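An Afternoon at the Lustari Open Day in Brestby

I had been promising myself a trip out to Lustari ever since my neighbor brought home one of their flyers in April, and I'm so glad I finally went. The bus from Brestby (it's the 361, and it lets you off right by the gate) was full of families, and by the time I had my name tag on there was already a line for the coffee and the cardamom buns.

Ffion Nicholas took our group around. She told us they had planned for 70 visitors and had stopped counting well before lunch, and she still found time for every single question, including several of mine. We went through the machine shop first, then the long room where the Grukel team builds its cable harnesses, and then we came to the part I'd been waiting for, the two-armed table where they work on handling household things.

The job was a baby bottle, the kind with a straw and handles. I raised two boys on bottles like that, so I squeezed right up to the front! Arvid Blomqvist was running the table and let us stay for a good 20 minutes, and he switched the screen between the different cameras whenever somebody asked.

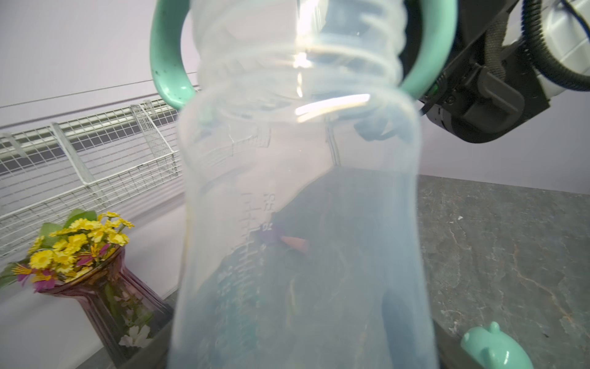
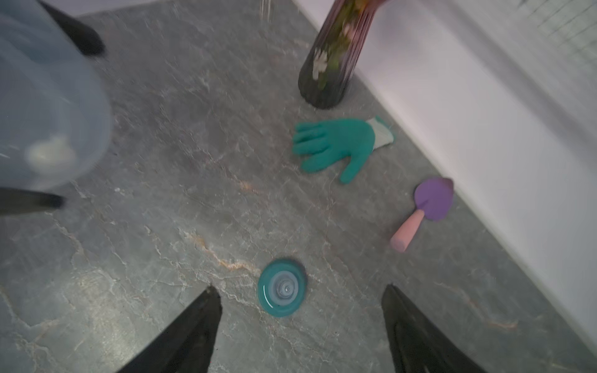
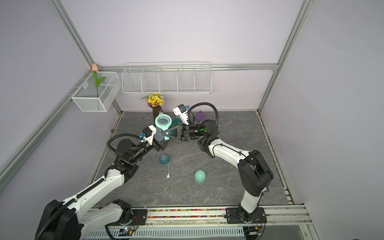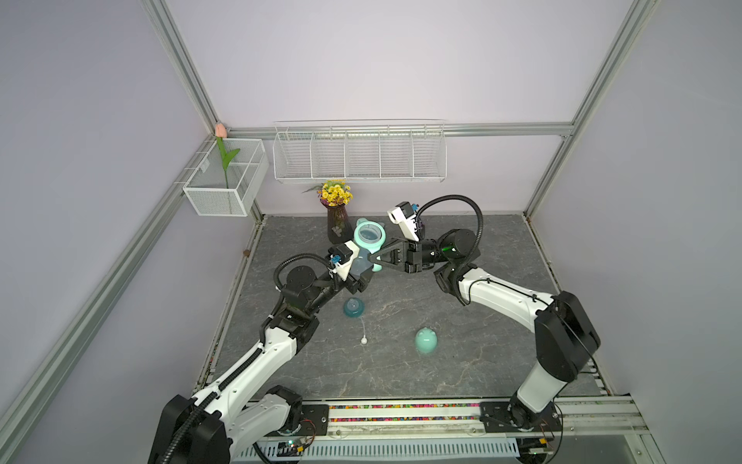
The two-armed table at Lustari, from the gripper cameras and from the cameras over the table.

I asked Arvid why a bottle, of all things, and he said that clear plastic is hard for the cameras to make out and that the small parts are fiddly for anybody, with fingers or without. I could have told him that myself at three in the morning, years ago. A little girl next to me wanted to know whether the arms ever get tired, and he took the question very seriously and explained about the motors warming up.

Afterward there was a talk by a visitor from Altıntaş about grippers for packing fruit, which ran long, and I'm afraid I slipped out for another bun. The last bus back leaves a little after 4, so keep an eye on the clock if you go next year, and wear comfortable shoes, as the floors are concrete all the way through.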